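Runance Robotics Laboratory – Course Handout
Unit 4: From Rendered Views to Task Plans
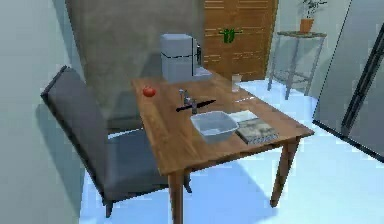 Figure 4.1. Simulated kitchen with table objects, used in the perception and planning exercises.

Students will build a short software pipeline in the Vistik simulator. The perception module receives a rendered view and returns a list of object labels, each with a pose and a confidence score. The planner reads this list and produces an ordered set of pick and place actions.

4.1 Perception
Objects that stand apart, such as the tomato, are usually simple to segment. The knife in Figure 4.1 is harder, as a small gray metallic piece overlaps the middle of its length. The drinking glass presents a separate problem – the table and floor show through it, and a color threshold alone will not recover its outline. Report low confidence where the label is uncertain. Do not discard the detection.

4.2 Planning
The Hamdy planner treats every detected object as an obstacle until it is named as a target. Write one goal that places the tomato in the bowl. The arm must keep a clearance of 30 mm from all other objects, and the search is limited to 158 nodes. If no plan is found within that limit, the module must return a failure code and leave the arm at rest.

4.3 Submission
Submit the planner log and the configuration file through Drirnov by Tuesday. The exercise carries 26 points. Reports should state the random seed used; the default is 1958.

Reading for the next unit: grasp selection under partial occlusion.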